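Re-seating and re-zeroing the arms on a two-arm folding cell
Posted 6/3/18

If your cell has started folding things a little crooked, don't touch the software yet! Nine times out of ten (in my shop, anyway) the trouble is mechanical, and you can fix it in an afternoon with a hex key, a marker and a strip of cloth. I've been keeping a pair of small arms running on a cloth-handling bench since April, and I love this job more every time I do it. You get to know the machine with your fingers, and when both arms come up level again it's a great feeling.

These steps are for the kind of cell where two small arms share one aluminum extrusion rail along the front of the table. My bench goes by Jitik. The same routine worked on a friend's Grerico cell with only small changes, mostly in which way the bolts faced.

What you'll need

Hex keys, a small square, a fine marker, masking tape, a few reusable cable ties, a lint-free rag, and one long rectangular strip of plain cloth with straight edges. Pick a dark one if your tabletop is light, so the edges are easy to sight along. Don't use a T-shirt. I tried, and I spent an hour correcting for a shirt that had never been square to begin with.

Step 1: Park and power down

Send both arms to their rest pose, support each one by hand, and then cut the power. Small arms like these go limp the moment the motors let go, and an elbow dropping onto the table is a sad noise. Wait for the lights on the controller boards to go out before you unplug anything.

Step 2: Check the mounting plates

Each arm stands on its own plate, and each plate is bolted to the rail. Grab the lower link near the bottom and push gently toward you, then away. There should be no click and no rocking. If there is, back the bolts off half a turn, set the square against the rail and the edge of the plate, and tighten them a little at a time, going corner to corner.

Before you move anything, put a strip of tape on the rail and mark both edges of the plate. Please do this! Getting back to where you started is so much easier than measuring it all again. My plates had crept 3 mm toward each other, which doesn't sound like much until you see it at the far end of a stretched-out arm.

Step 3: Work up the arm

Go joint by joint from the base. Shoulder, elbow, wrist, gripper. Turn each one slowly through its range with the power off and feel for gritty spots. A smooth drag is fine. A spot that catches usually means lint, and cloth cells make a truly amazing amount of lint. Wipe it out with the rag and skip the compressed air, which only drives it in deeper.

Look at the jaws while you're there. If the gripping faces are shiny, they'll let thin fabric slide. I swap mine when they start to look polished.

Step 4: Route the cables again

Most of my strange faults have come from cables. Each one needs a loose loop at the elbow and another near the wrist, big enough that the arm can reach its farthest point without pulling, and small enough that the loop never hangs in front of a camera. Tie it to the upper link, leave the slack, and then bring it down past the base to the controller board under the rail. Move the arm by hand to all four corners of the table and watch the plug at the board end. If the plug moves at all, you need more slack.
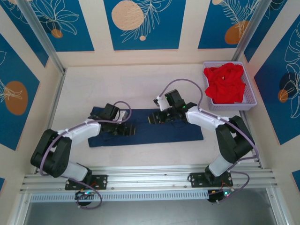

Step 5: Set the zero

Power up one arm at a time. Hold it in its zero pose (yours will be in the manual, mine is taped to the wall by the bench) and save the position for every joint. My motors report a number at each joint, and I write them all in a notebook. The left elbow on mine reads 2111 at zero. If it comes back more than a few counts away next time, I know something slipped, and I know which joint to look at first.

Do the second arm the same way, and don't assume you can copy the numbers across. The arms may look like mirror twins, but every motor has its own idea of where the middle is.

Step 6: The strip test

Lay the cloth strip flat along the table, parallel to the rail. Bring both grippers down and close one on each end. Now open the gap between them very slowly until the wrinkles go out, and stop right there. You want the cloth straight, and you don't want it tight like a drum.

Sight along the front edge. If it runs parallel to the rail, you're in great shape. If one end sits closer to you, nudge that arm's base joint and save again. If one end lifts before the other, check the shoulder zero on that side. I repeat the test three times and let go completely in between.

Step 7: Bring back the speed

Start slow. I run the first dozen folds at a speed setting of 800 before going back up to my usual 4000, and I keep a hand near the stop button the whole time. Listen as much as you look. A loose plate makes a dull knock on every change of direction, and you'll hear it long before a fold goes wrong.

How often?

I check the plates and cables weekly and do the full zero whenever I've had a bump or changed a motor. Åsmund Kristiansen, who got me into all this, marks his bolts with a line of paint so he can spot a turned one at a glance, and I've copied him shamelessly.

Next time I'm going to write up changing a wrist motor without losing the zero on the rest of the arm. If you've got a good trick for keeping lint out of the gripper joints, send it my way. I'll try anything!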